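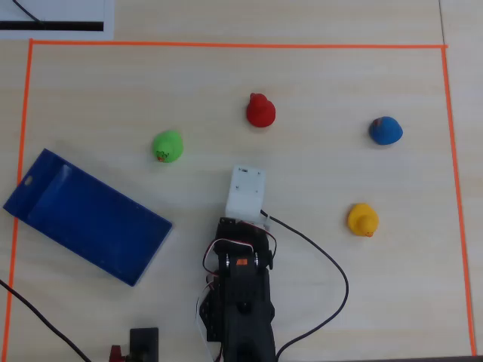 Gediminas Baranauskienė objected, on reading the first draft of this section, that a cell of this size hardly needs a maintenance procedure, and that a short note taped to the wall would do the same work. The objection is fair as far as the hardware goes. The arm is small, its parts are cheap, and any one of them can be replaced in an afternoon. The procedure is set out in full all the same, as the results in Section 5 depend on the cell being in the same state at the start of each block of trials.

Figure 3. The Orno cell, with the taped workspace, the blue tray and the four rubber ducks used in the sorting task.

3.2 Setup and Upkeep of the Cell

The arm is built from servos joined by black plastic brackets, with a white gripper block at the tip. It works over a wooden tabletop on which orange tape marks the left, right and far limits of the workspace. The near side, where the arm stands, is left without tape. The objects to be sorted are four rubber ducks in red, green, blue and yellow. The tray is shallow and has low walls, and its position may be changed between blocks as long as the arm can reach the whole of its floor. In Figure 3 the far end of the tray lies over the left tape line, a placement the protocol allows. No duck may be placed on or outside the tape.

Cable routing proved to be the main source of trouble in the first weeks. The servo wires loop outward on both sides of the wrist, and the thicker cable from the gripper block is given a wide curve to the right before it returns toward the near edge of the table. Early on, this cable was tied close to the lower arm. Wrist rotation then pulled on the connector, and the gripper lost power in the middle of a trial on 6 occasions. Bheki Van Wyk removed the ties and left the cable free to slide on the wood. The fault has not come back, although the loose cable does sweep across the right half of the workspace and can touch a duck placed close to the gripper. Trials in which this happened were repeated and are marked in the log.

The base is checked for movement before each block. The operator holds the lower arm and pushes it gently from side to side. If any play is felt, the base fixings are tightened and the home position is set again. The wrist screws are checked next with a hand driver. They work loose sooner than the others, and the Mägi thread compound used on the remaining joints was not applied to them so that the wrist servo could be changed quickly.

Homing is repeated after every 40 trials. The arm is driven to its stored rest pose, and the gripper tip is compared with a pencil mark on a removable card. A difference of more than 2 mm calls for a full calibration with the Okent routine, as described by Spyros Bošković in the project notes. A smaller difference is written down and left alone. Correcting every small error was tried and gave worse results - the corrections followed the slack in the gears more than any real drift.

The wrist servo was replaced once during the study, on 04/07/2021, after it began to hum under light load. Hậu Hầu carried out the repair. The new unit was set to its center position before the horn was fitted, and 10 trial grasps were run without recording. Grasp height was then found to be slightly low, and the offset was changed in the configuration file. Data from before and after the repair are reported separately in Table 4.

The tape is replaced when a corner lifts. New strips are laid along the old lines before the old ones are fully removed, starting with the far strip. The Wurlow cell follows the same schedule, except that its homing card is fixed to the table.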